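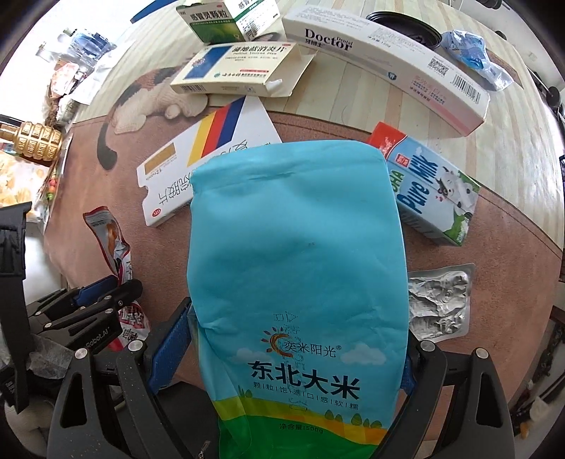
Grekix says its gripper pads need changing every 112 hours of running, and a reader who runs a small packing cell in Clestlow wrote in to tell me I was a fool for doubting it. Pads are cheap, the message went, a dropped bag is not, so why pick a fight with the maintenance sheet?

Fair enough, up to a point. I have no quarrel with changing pads. My quarrel is with the number, and with the way a number like that ends up standing in for looking at the machine.

A soft pad wears according to what it holds. Paper bags of rice are dusty and they crease, and the dust gets into the face of the pad. Cartons are smooth and kind to it. Blister packs have edges. Put all of those through the same pair of fingers in one shift and I don't see how anyone can name the hour at which the pad is finished. The sheet doesn't say what was being gripped when the figure was worked out. I asked in September and was sent the same sheet again.

At the Temero unit, where I help look after one cell, we stopped following it. We wipe the pads with a damp cloth at the start of the day, press each one with a thumb, and check whether it has gone shiny in the middle. If it has, it comes off. Some pairs have lasted well past the official hours. One pair was ruined in 12, and the schedule would have left it on.

Then there are the screws. The sheet gives them a single line, "check if required", and I'd like to know who decides that. A finger that has worked slightly loose closes a touch crooked, the pad wears on one side, and everybody blames the pad. We had a fortnight of slipping bags last year and fitted 30 new pads before anyone put a driver to the finger screws. Two of them turned by hand. It took around 30 minutes to nip everything up and run the closing test again, most of it spent finding the right driver bit.

The Chae controller on our cell will now put up a maintenance warning by itself, and I'm told this settles the matter. It counts hours. It can't feel a loose screw and has no idea whether it spent the morning on rice or on milk. I leave the warning switched on, as the insurer likes it.

To my reader in Clestlow: keep changing your pads by the sheet if it suits you. But before you fit the next pair, take hold of each finger and give it a wiggle, and write to me again if it moves.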